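Search this site
Enter keywords
Go

Kitchen tips I've stopped believing (and a few I kept)

I've been writing up recipes for long enough that people send me tips the way they send other people chain letters. Most of them I try once. Here's where I've landed after a winter of it. 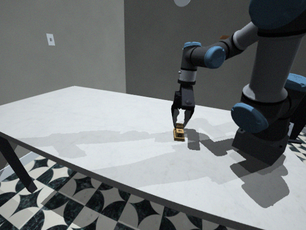

Start with resting pancake batter overnight. Every second blog swears by it. I made the same batter twice, one lot rested in the fridge and one lot straight into the pan, and served both to a table of hungry food bloggers at our October get-together. They argued about the maple syrup. If you've got the time, rest it for half an hour and the flour will settle down a bit. Overnight just gave me a grey skin on top that I had to whisk back in.

Salting eggplant is another one. I'm told it draws out the bitterness, but the eggplants at my greengrocer haven't been bitter in years. I'll still salt if I'm frying, as they seem to drink less oil. For roasting or a curry I don't bother.

Then there's the cork in the octopus pot. Graça Serrano, who writes the Bruvdale Table newsletter and cooks octopus better than I ever will, laughed at me when I asked about it. She freezes hers, thaws it in the fridge, and simmers it gently until a skewer goes in. I followed her method to the letter and it was tender. Would a cork have hurt? I doubt it. I drank the wine and threw the cork out.

Storing tomatoes on the bench: yes, until they're properly ripe. After that, put them in the fridge and stop feeling guilty. Take them out an hour before you want them. I've had whole trays go to mush on principle.

I was also sent a jar of Zosden "flavour crystals" that you're meant to stir into stock at the end. It tasted of salt and onion powder. I already own salt and onion powder.

What I do keep doing:

Reading the recipe through before turning anything on – dull advice, and I ignored it as recently as last month, with a lamb shoulder that wanted 18 hours in a marinade.

Weighing flour. My cup and my sister's cup are 5 grams apart, and hers has a dent in it.

Toasting spices whole in a dry pan over a low heat, then grinding. Samarakoon's on the corner sells small bags, so you aren't stuck with a half-kilo of coriander seed going stale in the cupboard.

Freezing leftover tomato paste in spoonfuls on baking paper. Once they're hard, tip them into a container. They peel off cleanly if you don't spread them too thin.

I'm still undecided on washing mushrooms. A quick rinse has never ruined mine, though I wouldn't leave them sitting in a sink of water.

Recent posts
Four things to do with stale sourdough
Is the Sallden stockpot worth the money?
Lemon slice, less sugar
Dinner for people who don't like each other's food

Contact | Copyright, all rights reserved | Back to top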